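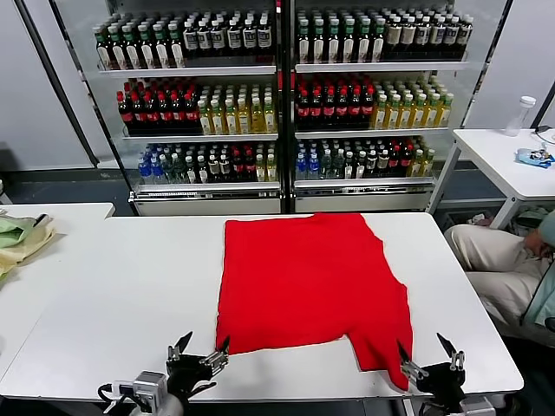

1. Where the build is up to

Drivov is my two-arm folding rig, built in the shared workshop at Andside. Report covers February up to 7th May. Arms second hand, wrists stripped and rebuilt, everything else printed or from the bolt bin. Aim was one long-sleeved top, flat on the table, folded without me touching it. Got most of the way. Not all.

2. Grippers

First set of fingers had blunt ends. Useless. Pushed the cloth into a ridge and rode over the top. Second set comes to a point and gets under a hem much better, but will catch in knit if the angle is wrong. Red knit top is the worst for this, also the one I used most, so results are probably a bit harsh on the rig.

Jaw screws work loose. Thread lock helped on the right, left still needs checking before each session. Cable on the left wrist wants a proper clip, still on the to do list.

3. Control

Board is a Brokar, motor code is mine, grasp points from a small model trained on my own runs. Labelled 4,000 stills by hand over the Easter break, would not do it that way again. Model looks for hem, neckline and sleeve ends. Fine on a body lying square. Sleeves it gets wrong when they hang down past the hem instead of lying out to the side, it reads the cuff as part of the bottom edge and the fold goes diagonal.

Lurdes Aguiar (supervisor) suggested moving the sleeve first as its own step, then looking again. Added that in. Slower but a lot less diagonal.

4. Results

100 runs with the final code. 80 ended in a fold I would call acceptable, meaning sleeves in and hem within 5 cm of the neckline. Most of the rest were snagged fingers. A couple were the Ots power supply tripping when both arms lifted together, so I stagger the lifts now and havent seen it since.

Not tested: anything with buttons, anything inside out. White cloth on the white table was tried once and the model found nothing at all.

5. Left to do

Clip for left cable
Rounded tips, slightly, try sanding before reprinting
More sleeve positions in the training set
Darker table cover for pale clothes
Write up teh wiring properly, the diagram in appendix B is the old one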